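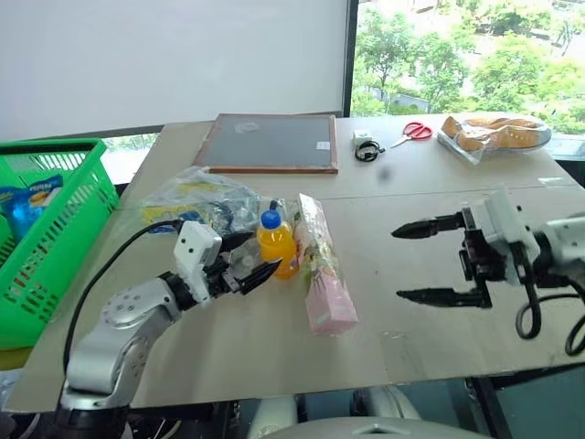
What does the Pallum plan charge for water in a month when the house is vacant?
The fixed service charge applies to every active connection, occupied or vacant. The usage charge is calculated from the meter reading and will be zero if the reading has not moved. To stop the fixed charge, request a shutoff at the curb valve. The charge ends on the date the valve is closed.

How often are meters read?
Meters in Fistmont and Dundance are read every second month. Bills in the months between are estimated from the same period of the previous year. Any difference is corrected on the next bill that follows an actual reading.

My bill has an "E" next to the reading. What is it?
"E" marks an estimate. "A" marks an actual reading and "C" a reading supplied by the customer. A customer reading must reach the billing desk by 4 p.m. on the closing day printed on the previous bill.

Which digits do I send?
Send the black digits only, left to right, including leading zeros. Digits on a red background are fractions of a unit and are not billed. A dial showing 01317 is entered as 1,317.

What is one unit?
One unit is 100 cubic feet, or 748 gallons.

Can I check for a leak myself?
Close every tap and turn off the ice maker and any irrigation timer. Note the full reading, including the red digits. Wait two hours without using water and read again. If the reading has changed, water is passing through the meter. Toilet flappers are the usual source. Put food coloring in the tank and check the bowl after 10 minutes.

Is there an adjustment for a leak I have repaired?
One adjustment is allowed per connection in any 24-month period. Submit form 231 with a dated repair receipt or a parts receipt. The adjustment covers half of the usage above your normal average. Irrigation leaks are excluded.

Who owns the pipe between the meter and the house?
The property owner. The utility maintains the main, the service line up to the meter, and the meter itself. On older lots on the Clegg side the meter sits inside the basement wall, and the line is the owner's from the outlet coupling onward.

When does the seasonal rate change?
The winter rate begins with the first bill closed in October. Some 381 connections on the irrigation-only tariff are not affected.

How do I dispute a reading?
Write to Amerley Abugri, Billing, with the account number and a dated reading. Requests for a bench test of the meter go to Nigel Hollis, Metering. The test fee is refunded if the meter is outside tolerance.

3 comments
10 shares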